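How Does Air Move Around a Building?

You cannot see air, but it is always moving. When you sit in a classroom, air is going past your face, under your desk and up towards the ceiling. Every person in the room breathes it in and breathes it out again. If it stayed still and never changed, the room would soon feel stuffy and you might start to feel sleepy.

Moving old air out and fresh air in is called ventilation. The word comes from the Latin word for wind.

Warm air goes up

When air is warmed, it spreads out and becomes lighter than the cooler air next to it. The cooler air sinks and pushes the warm air up. This is why the top bunk is often warmer than the bottom one.

People have used this for a very long time. More than 3,000 years ago, builders in hot countries were already thinking about how to keep homes cool. Some later houses had tall towers on the roof to catch the breeze and send it down to the rooms below.

The old wool hall at Bevenlow was built with small openings high in the walls. Warm air left through them, and cooler air came in at the doors. There were 24 openings, and 9 of them still work. The rest were bricked up when the hall was turned into shops.

Big rooms and small rooms

A bedroom can be aired by opening a window. A large room is harder, because air in the middle may be a long way from any window. Sports halls, workshops and theatres often need fans to help. The fans push air along metal tubes called ducts, and it comes out through vents. 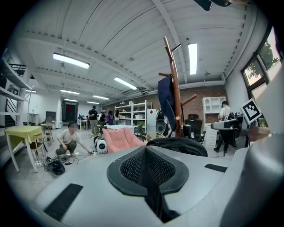 Young Explainers, Issue 400, page 9

A vent is an opening that lets air through. Many vents are covered with mesh or with thin bars. The gaps let air pass but stop larger things, such as leaves or mice, from getting inside.

Animals need fresh air too. Rabbits live in burrows with more than one entrance. Prairie dogs build their entrances at different heights. Wind blows faster over the higher one and pulls air through the tunnels.

Try it yourself

Cut a spiral from a sheet of thin paper and tie a thread to the middle. Ask an adult to help you hang it well above a warm radiator. Do not use a candle or a heater with a flame. Watch what the spiral does, then move it to a cooler part of the room and watch again.

Words to know

Duct: a tube that carries air.
Vent: an opening that lets air in or out.
Draught: a stream of cool air that you can feel indoors.

Page last checked 24/11/2021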